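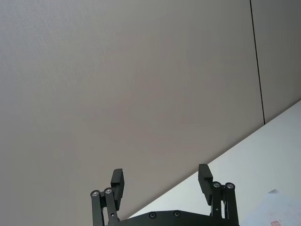
Slide 1. Gray panels, one seam, white table.

Open with the seam between the two panels. Ask who would pay extra to lose it. Wait for hands.

Skulleck sells wall panels as "calming." I've read their brochure twice and still can't find out who was calmed, or by what. Elis Parry spent 40 minutes in a gray room at Plorley and came out wanting lunch. Quote him, he said it's fine.

Move on to the white top. White shows every smudge. People call that a plus, because you'll wipe it more. I doubt it - at Hastetau they wiped it for 10 days and then stopped.

Slide 2. Same room, pale wall over the white tabletop. Let them look before talking. Does plain help anyone work, or does it just look good in a quote? My own guess is the second. 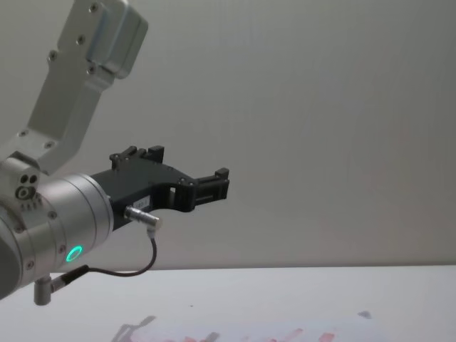

Slide 3. What it cost

Plorley paid $416 a panel. Ask what paint would have cost. Skip the James chart if there are under 5 minutes left, then take questions.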